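Handheld gripper demos vs teleop: does the 200-demo result hold up?
Robot learning > Methods and results

gridlock_ed
Been trying to repeat the Rerkley result at home-ish scale. Their claim, if you missed it: 200 demonstrations collected with a handheld gripper get you a pick-and-place policy as good as one trained on teleop data, at a fraction of the misery. Bench as of this afternoon, grid sheet down, cables doing what cables do.

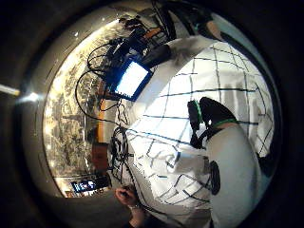
mossop: Before anyone gets excited, what's your test split? The Rerkley write-up tests on the same table it trained on. I could get a toaster to generalise to the same table.

gridlock_ed
Fair. I hold out start positions by grid cell, so the policy never trains on an object starting in a test cell. Same table though, so your toaster is still in the running.

On held-out cells I get 9 out of 10 with the handheld data and 9 out of 10 with teleop. On the training cells both get 10 out of 10.

mossop
Ten trials. You could get that gap, or that lack of gap, by sneezing.

gridlock_ed
I did say home-ish scale.

tern_and_tide
I think mossop is being a bit harsh. The interesting bit of the paper was never the success rate, it was the time it takes to collect the data. We ran the Naltden version of the protocol in June and the handheld sessions were over before the teleop people had finished arguing about latency.

mossop
Speed of collection is lovely if the data's any good. Did you check the pose tracking? Fisheye lens, objects near the rim, fast wrist turns. Ours drifted badly on the turns and the policy learned the drift. Very faithfully, I might add. Best imitation we've ever had.

tern_and_tide
We dropped any demo where tracking was lost. No idea what it did to the mix.

mossop
It threw out your fast ones, I'd bet. So you trained on slow careful demos and compared them with unfiltered teleop. I wouldn't call that a fair fight.

gridlock_ed
Hm. I filter too, same script. I'll rerun with the teleop set filtered down to match and see what's left.

pelmet
Has anyone used the Ciltau calibration instead of the one that ships with the Rissanen code? The Rissanen one assumes a flat sheet and mine has never been flat in its life.

gridlock_ed
Tried it. Slower, less fussy about creases. Took me 3 goes to get it to converge and I couldn't tell you what I did differently on the third.

pelmet
Reassuring, thanks.

mossop
Post the raw trials when you rerun, please — failures as well. Especially the failures.

gridlock_ed
Will do. Give me until the end of the month, the teleop rig is in pieces.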